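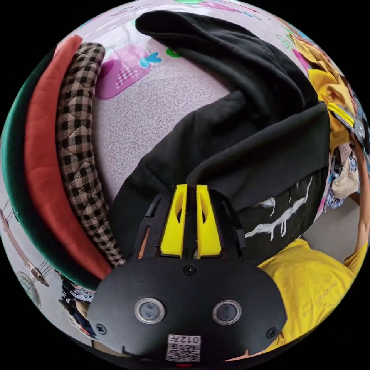 Page last changed: March, 9:15 a.m.

By the Vakadia press desk

Vakadia is delighted to announce that its winter clothing exchange will return to the Macapagal Hall this fall, and that it will stay open for nine weeks, the longest run we have ever managed. Last season 277 households came through the doors, many of them more than once, and we were so pleased to see coats, sweaters and school clothes going home with new owners – and a good many old friends catching up over coffee too!

The exchange works much as it always has. Bring clean clothes in wearable shape, hand them in at the front desk, and choose up to 360 points' worth of other things to take away. Anyone with nothing to bring is every bit as welcome, and can ask at the desk for a starter card. Kavier, the tailoring shop next door, has kindly offered to mend zippers and loose hems at no charge while the exchange is open.

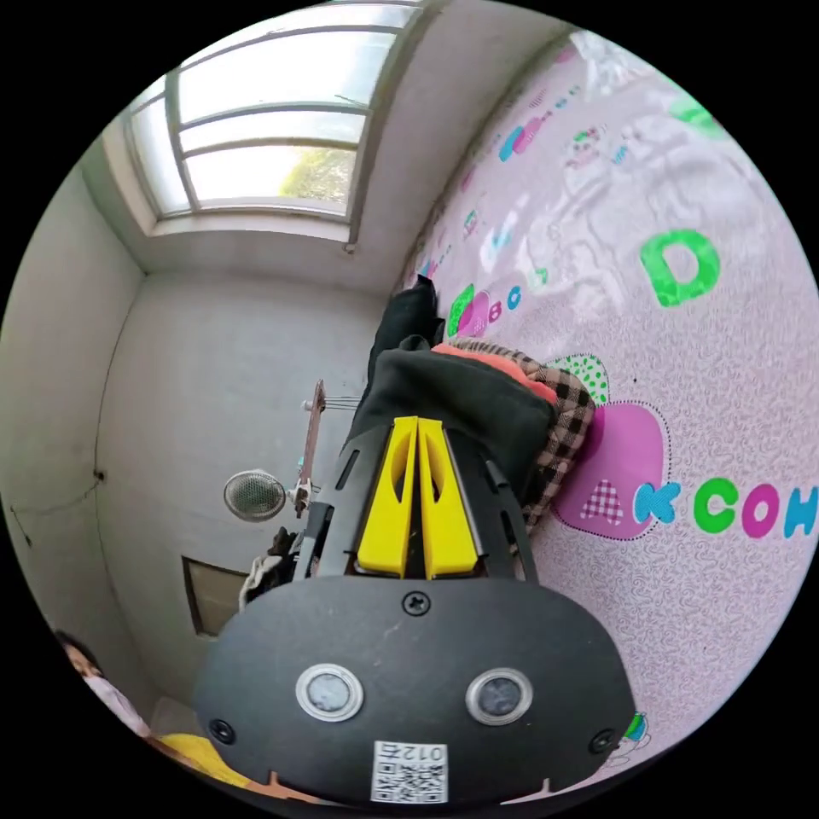 Dropping off clothes early

Early drop-off begins two weeks before opening, at the side entrance on Prudis Street. Please empty all pockets, tie shoes together in pairs, and put children's sizes in a separate bag with the size written on the outside. Bedding and pillows can't be taken this year, though towels are fine – the animal shelter is always glad of them.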